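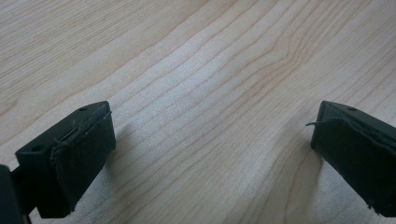 One owner, writing in after the last edition, said the oil had been on for two days and the top still grabbed at a sheet of paper, so was the table broken or was the oil? Neither. The coat was too thick, and the cure is in step 9. Enough people have met the same problem that this section has been rewritten from the beginning, with the waiting times moved to where they can't be skipped by accident.

Section 4. Finishing and Caring for the Top
Brevavberg table, pale wood top. Revised 2019-08-28.

The Brevavberg top leaves our shop sanded and bare. It looks finished, and many people treat it as finished right up to the first glass of red wine. Oil it before you eat on it, work on it, or let a houseplant anywhere near it.

What you need

Promik Clear Oil, one can
Sanding block and 180 grit paper
Lint-free cotton cloths, more than you think
A tack cloth or a barely damp rag
A metal can with a lid, half full of water
Gloves

Before you start

1. Bring the top into the room where it will live and leave it flat, unwrapped, overnight. Keep it away from radiators and out of direct sun.

2. Pick your side. Both faces are sanded to the same grade, but the grain will differ. Straight lines hide crumbs. Big arches get compliments. The side with the threaded inserts is the bottom, and this is the one choice in the section that is not up to you.

3. Sand lightly with the block, always along the grain. Where the grain bends, keep to the long direction of the table and don't try to follow every curve. Stop when the surface feels even under your palm. You are smoothing a table, and any urge to improve it further should be walked off outdoors.

4. Wipe away all dust. Wipe again. Run a bare hand over the edges and wipe those too.

CAUTION: Do not use steel wool at any stage. Tiny bits of it stay in the pores and turn into black specks the first time the top gets damp.

Oiling

5. Open the windows. Stir the oil with a flat stick for a full minute. Do not shake the can.

6. Test a patch on the underside and let it dry. Oil warms the color of pale wood, and it will keep warming for months. If you want the top to stay close to its bare shade, use Promik White Oil instead and make up your mind now, as the two do not mix and you cannot go from one to the other without sanding back.

7. Pour a small puddle in the middle of the top and spread it outward with a folded cloth. One coat should look wet but not deep. If you can see the ceiling light reflected in it, you have poured soup.

8. Wait 18 minutes. Set a timer.

9. Wipe off everything that has not soaked in, using a clean, dry cloth, and change cloths when the first one stops picking up oil. This is the step people skip, and a sticky table is what they get for it. If yours is already sticky, rub on a little fresh oil to loosen the old layer, then wipe it all off hard.

10. Leave the top overnight, then repeat steps 5 through 9 for the second coat. Two coats are enough for a desk. A dining table wants three.

WARNING: Oily cloths can heat up and catch fire by themselves. Put used cloths straight into the can of water and close the lid. Do not leave them in a heap, in a bag, or in the pocket of your work pants.

Note: The top is dry to the touch in a day and fully cured in nearly 4 weeks. Until then, no tablecloths, no rubber feet, no hot dishes, and nothing left standing on it wet.

Everyday care

11. Wipe with a damp cloth and dry at once. Plain dish soap is fine. Spray polish is not, however nice it smells.

12. Re-oil once a year. We suggest June, when the windows are open anyway. One thin coat will do.

13. For a white ring, let the spot dry for a day before you do anything. Many fade unaided. If it stays, sand that area lightly with the grain and re-oil, blending outward.

For fitting the Dizon legs, go to Section 5. Do not attach them until the last coat is dry, and do not drag the table into place by one end.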